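Teleop notebook, Tisley bench, May

Drilau task: gray block, both arms, remote control from the desk. Goal for the week is 200 usable demonstrations. We have 22 so far and I would throw out 2 of those for a bad pause in the middle.

Start of session

Homed both arms and went through the wrist view before recording. Fingers open, nothing between them, plain gray behind and the usual soft shadow. The shadow bothers me more than it should. It spreads up and to the right from between the fingers, and I don't want the policy learning to steer by it. Left the lights alone for now so the new takes match the old ones. Both paddle tips show in the bottom corners, with the bolt heads in view on each side.

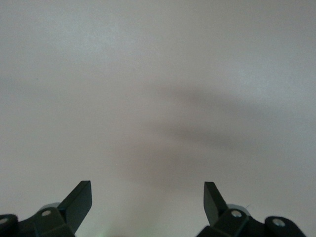 Right arm, up against the block

Most of my bad takes come from going in too fast from the side. The leader handle has a little slack in the wrist and the follower picks it up late, so the block gets shoved before I have stopped moving. Better way: come down well clear, get the wrist angle right, wait a beat, then close in along one axis only. Scaling on the leader set to half for the last part. It feels slow at the desk but plays back fine.

Keep the left arm out of it until the right one has settled. When I moved both together the timing was different in every take. Priedītis notes say the same thing for the two-arm tasks, should have read them first.

Also: don't regrip. If the first contact is bad, end the take and mark it. Corrections are useful, but they go in their own folder.

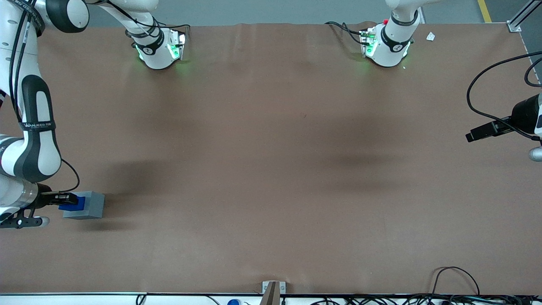 Right arm with the blue piece against the left face of the block, seen from the fixed camera.

Logging

Sustden recorder dropped the wrist stream once at the 4,000 frame mark. Restarted it and it came back. Keep takes shorter than that until there is a fix. Check that both streams have the same length before naming the folder.

Next

Same block, turned a quarter. Then start with the left arm and hold with the right. Need to look at the cable slack before doing any wide moves with the left.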